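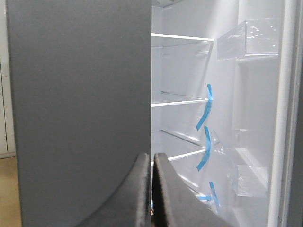

Posted in January by the Drornora kitchen page

I've never believed the claim that a new fridge changes a kitchen, and I'm not sure I do now. The old Gorberg ran for 21 years with one cracked salad drawer and a light that came on when it felt like it. Its replacement came from Jalgate, who wanted 30 pounds extra to take the old one away. I paid, grudgingly.

Grey door, white inside. The brochure made a great deal of the colour. It's grey. I expect it'll show every fingerprint by February.

Glass shelves with white fronts look very smart with nothing on them. So did the last lot. I'll hold my opinion until somebody has spilt beetroot juice down the back.

Blue tape across the shelves, put on for the journey. I have my doubts about how cleanly this sort of tape peels off, having spent an evening scrubbing gum from a Langat cooker with a plastic scraper and cooking oil.

The manual says 276 litres. I'd like to meet the person who measured that, as I can't see how it squares with a shelf you can stand a stockpot on. The one we nearly bought was 200 and looked much the same size in the shop.

Eggs, milk and the mustard collection go in next. I'm keeping the receipt in the drawer by the kettle.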